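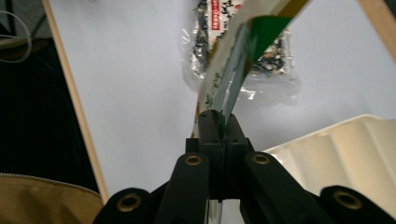
Kanum: Charter Edition
Turn-based strategy, 1 to 4 players, Windows
Developer: Lahtinen
Publisher: Hototix
Version 2.41, March 2021

Back in stock. Keys go out by email, boxed copies ship from our own shelf. Read the bit on saves before you order if you already own the original.

What it is
River trading and border wars on a hex map. You start with one town, two barges and a debt. Pay off the debt or fight the guy you owe, both work. Campaigns run long – 300 turns on the standard setting, 700 on the big one. Short game option is there too, in the setup menu under Pace.

What you get
Base game
The Salt Road expansion (used to be sold seperately)
All 41 scenarios, including the ones from the old preorder pack
Map editor
Soundtrack as MP3
Manual as PDF, printed in the boxed copy

What changed from the original
New diplomacy screen. Treaties now show how many turns are left, finally. Supply lines drawn on the map instead of hidden in a submenu. AI no longer parks its whole fleet in the home port all winter. Hotseat works again. Barge pathfinding redone by Kasun Roy at Lahtinen, and it is a lot better, though big convoys still get stuck at the northern locks now and then.

Old saves
Do not carry over. Finish your campaign first or keep the old install in its own folder. Custom maps do carry over – open in the editor, save again, done.

Multiplayer
Hotseat, LAN, play by email. No matchmaking. For play by email both sides need the same version, so check the number in the corner of the title screen. Open games get posted in the Trimaden forum, strategy section. Úna Kavanagh runs the ladder there, message her to get added. New season started in February but you can join any time.

Requirements
Windows 7 or later
4 GB memory
Any graphics card from the last ten years or so
6 GB disk space, more if you hoard maps
No constant connection needed. Goes online once to activate, then leaves you alone.

Language
English, German, French, Finnish. German text redone by Ottmar Stöcker, the old one had half the unit names wrong.

Ordering
Key: usually within the hour, check your spam folder. Boxed: next working day, we pack them ourselves. Unused keys refunded up to 14 days. Used keys no, sorry. Damaged box, send a photo and we'll swap it.

Upgrade price if you own the original: email Mairéad Mac Mathúna with your old order number and she'll send a code. Don't buy first and ask after, the discount can't be added to a order thats already gone through.

Tech questions to Enda. Put the version number in the subject line please.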